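4. Preparar el partido en la mesa de anotación

Antes de empezar: el equipo local ya tiene que estar creado (apartado 3). Si no, volver atrás, sin equipo no deja abrir partido.

Lo que hace falta en la mesa:
Consola Hanell con su cargador
Mando de árbitro (bola, strike, out)
Cable largo al marcador del jardín central
Alineaciones en papel, firmadas, las dos
Libreta de anotación de toda la vida, por si acaso

4.1 Encender y conectar

1. Cable del marcador primero, consola después. Al revés arranca en modo práctica y hay que apagar.

2. Pulsar el botón verde hasta que pite. Sale la pantalla Foltisen con el menú de partido.

3. Comprobar batería. Por debajo de 30 % no empezar sin enchufar. Una doble cartelera la deja seca.

4. Esperar al aviso "Marcador listo". Si a los 55 segundos no aparece, sacar el cable, soplar el conector, volver a meter. Casi siempre es eso.

Nota: con el marcador viejo (el de bombillas) el aviso no sale nunca. Mandar una carrera de prueba desde Ajustes > Prueba y mirar si se enciende el 1. Luego borrarla! Ya ha habido un partido que empezó 1 a 0.

Precaución: no tirar el cable por delante del dugout. Los tacos lo cortan. Por detrás de la valla y con cinta.

4.2 Crear el partido

1. Menú > Partido nuevo.

2. Elegir categoría. La categoría cambia el número de entradas y el límite de lanzamientos, así que no vale poner cualquiera y "ya lo arreglo luego". Una vez lanzada la primera bola no se puede cambiar.

3. Visitante arriba, local abajo. Siempre. Aunque el local esté en el banquillo de tercera.

4. Regla de diferencia: viene puesta en 10 carreras. Si el torneo no la aplica, desmarcar. El Hetine no la aplica en semifinales ni en final.

5. Extra innings: escoger entre "normal" o "corredor en segunda". Mirar las bases de la competición, preguntar al árbitro principal si hay duda.

6. Guardar. Sale un número de partido, apuntarlo en la libreta. Si la consola se cuelga es la única forma de recuperarlo rápido.

Nota: la memoria guarda 1000 jugadas. Suena a mucho pero si no se vacía entre torneos se llena, y entonces borra las mas antiguas sin preguntar. Vaciar en Ajustes > Archivo, después de copiar al USB.

4.3 Meter las alineaciones

1. Recoger la alineación de cada entrenador. En mano. Las que llegan por mensaje no cuentan, luego cambian.

2. Turno al bate, dorsal, posición, en ese orden. La posición va por número (1 lanzador, 2 receptor, 3 primera, 4 segunda, 5 tercera, 6 campocorto, 7, 8 y 9 jardines de izquierda a derecha). BD para el designado.

3. Si hay designado, el lanzador se mete aparte, en la línea de abajo. Si se mete en el turno la consola da error 10, "alineación incompleta", que no dice gran cosa. Es eso.

4. Suplentes: meterlos todos aunque no vayan a jugar. Añadir uno con el partido en marcha son cuatro pantallas y mientras tanto el lanzador ya ha tirado dos.

5. Leer en voz alta la alineación a cada entrenador. Dorsal por dorsal. Que diga que sí.

6. Confirmar. El candado de la pantalla se pone rojo y ya solo se puede tocar por sustitución.

Precaución: dorsales repetidos. La consola los acepta y después reparte los hits a quien quiere. Si dos jugadores llevan el mismo, avisar al árbitro y meter uno con una letra detrás.

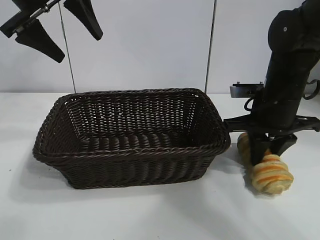
4.4 Bolas, mando y material suelto

Las bolas del partido se cuentan y se revisan antes de que salgan los equipos a calentar, no durante. Las del calentamiento van aparte, que después se mezclan y el árbitro acaba con una pelada en la mano. Para tenerlas a mano sirve cualquier recipiente abierto y sin tapa, una cesta oscura de tipo mimbre trenzado, más ancha de arriba que de abajo y con las esquinas redondeadas, va de sobra. Al lado contrario de la consola, por favor, que las bolas vienen con barro. Las que vuelven de foul, a otro sitio hasta que alguien las mire.

1. Sincronizar el mando del árbitro: mantener bola y strike a la vez, soltar cuando parpadee en la consola.

2. Probar las tres teclas. Bola, strike, out. Mirar el marcador, no la consola – la consola a veces lo enseña y el marcador no.

3. Poner la cuenta a cero: tecla larga en "out".

4. Dejar las pilas de repuesto en la mesa. Se guardan en la funda y la funda acaba en un coche.

Nota: con dos campos jugando a la vez, canal distinto en cada mando. Campo 1 en canal A, campo 2 en canal B. Si no, los strikes de un partido salen en el otro y se monta una buena.

4.5 Arrancar

1. Reloj a la hora oficial. La del árbitro principal, no la del móvil.

2. Pulsar Inicio con el "play ball", no antes. El tiempo de partido corre desde ahí y en los torneos con límite importa mucho.

3. Primer lanzamiento: apuntarlo también en la libreta. Las dos primeras entradas se llevan siempre por duplicado, si cuadran se sigue solo con la consola y se apunta en papel nada más que el cambio de lanzador.

4. Al acabar cada media entrada, pulsar "Cambio". No lo hace sola aunque haya tres outs. Si se olvida, el bateador siguiente se apunta al equipo equivocado, y deshacerlo es Deshacer, Deshacer, Deshacer hasta el tercer out.

Precaución: Deshacer no pide confirmación y no tiene vuelta atrás. Despacio.

4.6 Si algo falla antes del primer lanzamiento

Marcador apagado, consola bien: cable. Después fusible de la caja Rebane, detras del poste del marcador. Llave en la mesa.

Marcador con números raros (un 8 sin la barra del medio, un 3 que parece 7): segmento fundido. Se juega igual, avisar por megafonía si afecta a las carreras.

El mando no sincroniza: pilas. Si son nuevas, cambiar de canal y repetir el paso 1 de 4.4.

Pantalla congelada: botón verde 10 segundos. Al volver, Menú > Recuperar y teclear el número de partido. Las alineaciones están, las sustituciones no confirmadas no.

Lluvia: apagar, desenchufar, tapar. En ese orden. La consola no es estanca, la funda tampoco. Si el partido queda suspendido usar "Suspender", no "Finalizar". Con Finalizar el acta se cierra y ya no hay forma de reanudarlo el sábado desde la misma entrada, hay que crear otro partido y meterlo todo a mano.

Nada de esto funciona: libreta y marcador manual. Las chapas con números están en el armario de debajo de la grada, estante de abajo. El partido no se retrasa por la consola, el acta en papel vale igual.

Sigue en el apartado 5, Anotar jugadas.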